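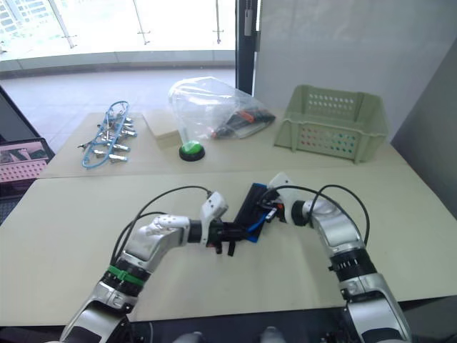 그림 1. 베이지색 작업대와 뒤쪽 탁자의 파란 끈, 금속 스프링 클립

3. 작업대 정리 방식 조사

3.1 조사 배경
우리 조는 공용 실습실의 작업대 사용 방식을 조사하였다. 실습실은 여러 수업이 번갈아 쓰는 공간이라 앞 조가 두고 간 물건을 치우는 데 시간이 걸린다. 4월에 한 예비 조사에서는 수업 시작 후 정리에만 7분을 쓴 조도 있었다. 이번 보고서는 물건을 두는 자리를 미리 정했을 때 정리가 쉬워지는지를 다룬다.

3.2 작업대 구분
탁자는 앞뒤로 두 개를 사용하였다. 앞 탁자는 손에 든 물건을 다루는 자리로, 뒤 탁자는 물건을 모아 두는 자리로 정하였다. 그림 1에서 앞 탁자 위에 들려 있는 것은 파란 테두리가 있는 검은색 직사각형 물건이다. 뒤 탁자 왼쪽 끝에는 파란색 끈에 꿰인 금속 스프링 클립 여섯 개가 놓여 있다. 클립은 낱개로 두면 다른 물건 밑으로 들어가 찾기 어려우므로 끈에 꿰어 보관하기로 하였다.

3.3 방법
설문은 실습실 이용자를 대상으로 하였다. 설문지 200부를 나누어 주고 156부를 회수하였다. 문항은 물건을 찾는 데 불편한 점, 제자리에 두지 않는 이유, 필요한 표시의 종류로 구성하였다. 설문지 초안은 Mamta Garg가 작성하였고 조원 전체가 함께 수정하였다. 기록표의 이름은 Brisa로 하였으며, 이하 본문에서도 이 이름을 쓴다.

3.4 결과
가장 많이 나온 의견은 작은 물건의 자리가 따로 없다는 것이었다. 클립처럼 같은 것이 여러 개인 물건은 한데 묶어 두는 편이 좋다는 응답이 많았다. 이름표를 붙이자는 의견도 있었으나, 수업마다 쓰는 물건이 달라 표시가 금방 맞지 않게 된다는 반대 의견이 함께 나왔다. 뒤 탁자까지 손이 닿지 않아 앞 탁자에 그대로 두게 된다는 응답도 있었다.

3.5 한계
조사 기간이 짧아 학기 말의 사용 방식은 확인하지 못하였다. 탁자 간격을 바꾸어 가며 비교하는 것도 이번에는 하지 않았다. Brisa 기록표는 부록에 실었다.

작성일: 2018년 10월 8일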